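Household Tips: Rules for a Room with a Robot in It

Every maker of a home robot now supplies a safety leaflet, and I have read more of them than is good for anybody. Most say the same things in the same order. Keep the area clear. Supervise the machine. Use only as directed. It is the sort of advice you could print on a bread knife, and it tells you very little about what to do with your own sitting room on a weekday morning.

The one from Prurnico is better than most, and I still have doubts about half of it. It says the floor should be "free from obstructions", which in a house means free from the house. People own chairs. They own chargers, and a router that has to sit near the socket. So what follows is my own set of rules, kept short, and tested mainly by having been annoyed.

Cables first

If you do one job before switching anything on, do this one. A cable along the skirting board is a nuisance to the hoover and not much else. A cable crossing open carpet is a different matter, for you as much as for any machine.

Work from the wall outwards. Unplug what you don't use. Fix the power strip to the wall or the back of a desk leg so that it can't wander. Shorten each lead with a hook-and-loop tie, folding it back and forth in flat lengths. Don't wind it into a tight ring and leave the ring on the floor, as a loop will catch a toe, a castor or a finger, whether the finger is yours or made of plastic.

Router leads deserve a box of their own with holes cut in both ends. Leave the router itself outside the box so it can breathe, with the aerials upright. And never tape a lead down to carpet. The tape lifts in a week and takes the fluff with it.

I am told that newer robots see cables perfectly well. Perhaps they do. I would still tidy the cables.

Shoes and the shoe rack

Shoe racks turn up in nearly every demonstration I have watched, and I can see the appeal: light things, low shelves, nothing to break. If you want a machine to put slippers away, or a child for that matter, the same habits help both. 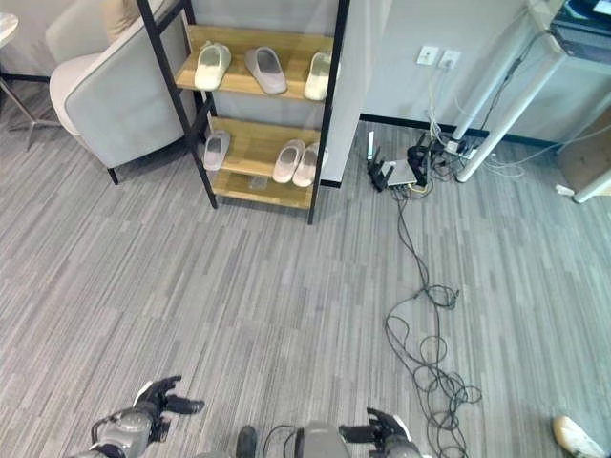
Decide which way round the shoes go and stick to it. Toes out or heels out, I don't mind, but a mixture means somebody has to think about every pair. Keep pairs on one shelf. Leave a hand's width free at the end of each row, because a full shelf is where things get shoved, and shoving is how a light rack ends up on its face. Push the rack down on each corner before you trust it. If it rocks, pack the short foot with felt.

Heavy boots go at the bottom, always. I have seen a guide from Emotham that recommends putting the most used items at the top "for ease of reach", which is fine until the most used items are wellingtons.

Clear small bits off the shelves too. Clips, packaging and odd caps have a way of settling on the lowest one and staying until August.

Where to stand

The leaflets like a supervising adult. They are vaguer on where this adult should be. My rule is two good paces back and to one side, wearing proper shoes, with a clear way to the door and the stop button within reach. Standing close to get a better look is natural and a bad idea. You wouldn't put your foot beside a reversing car to see how it was getting on.

Children and pets stay in another room. I know the box may say otherwise. The box also says "whisper quiet".

Agree on one person in charge of the stop button for the whole session, and make it somebody who isn't also trying to film it on a phone.

Looking after the moving parts

Anything that bends, turns or grips will gather fluff, and a carpeted room makes plenty. Switch off at the mains, wait for the parts to settle, and take out the battery if your handbook lets you. Then go over the joints with a soft dry paintbrush, an inch wide at most. Brush away from openings and never into them. Ridged or textured plastic holds dust surprisingly well and wants a second pass with an old toothbrush.

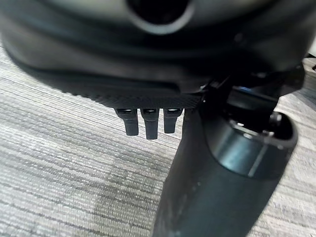 Skip the spray polish. Manuals tend to allow "a damp cloth", and I'd want to know how damp before I went near an open collar or a screw fitting with one. Wring it until nothing drips, then wring it again. Compressed air I don't care for at all, as it moves the dust somewhere you can't see and calls that clean.

Write down any scuffs when you first get the machine, with the date. It takes five minutes, and later you can tell an old mark from a fresh knock. A fresh knock means something is being hit, so go and find out what.

What about the certificates?

This is where I get grumpy. A sticker tells you that a product was checked against something, once, in a room that wasn't yours. I would want one all the same. But read which rule it refers to, and whether it covers the whole machine or only the charger. The Selvanayagam model I was shown last year cost £3,399, and its paperwork had a great deal to say about the plug.

Inia's handbook runs to 471 pages and gives 3 of them to preparing the room. I would happily swap those proportions.

A sheet for the inside of the cupboard door

Leads tied and off the open floor.
Rack steady, heavy things low.
Small bits picked up.
One person on the stop button, standing back.
Mains off before any brush comes out.
New marks written down the same day.

Copy it out by hand if you can — people take more notice of handwriting than of a leaflet — and change whatever doesn't suit your room.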